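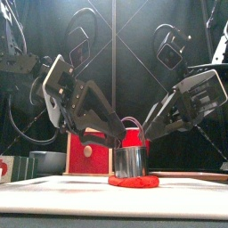
## Lesotgate to swap paper cups for steel ones at its snack counters

Paper cups will disappear from the snack counters at the Lesotgate swimming pool and the Buckley ice rink in May. Customers will get their drinks in stainless steel cups and pay a small deposit, which is returned when the cup comes back.

The town tried the system at the Buckley rink over the winter. The rink started with 800 cups, and 306 of them were still out when the season closed. The parks department said many of those turned up later in lockers and lost-property bins, and that the deposit had been set too low. It will go up from 36 cents to 60 cents when the pool opens.

Cups can be returned at either counter, whichever one they came from. They will be washed on site at the rink. The pool has no dishwasher, so its cups will go by van each evening to the kitchen at the Endotwood community center and come back before opening time.

Hot drinks will be sold with a cardboard sleeve. Several rink customers complained during the winter that the cups were too hot to hold, and one parent wrote to the town to ask for lids. Lids are not part of the plan for now. People who bring their own mug can have it filled and will pay no deposit.

Berex, the company that runs both counters, will buy the extra cups and keep any deposits that are not claimed. Its contract with the town runs for two more years. Drink prices will stay the same through the summer.

The snack stand at the Endotwood ball fields is not included. It is open only on game days and has no running water. The town said it would look at the stand again after the fields are rebuilt, and until then it will keep using paper.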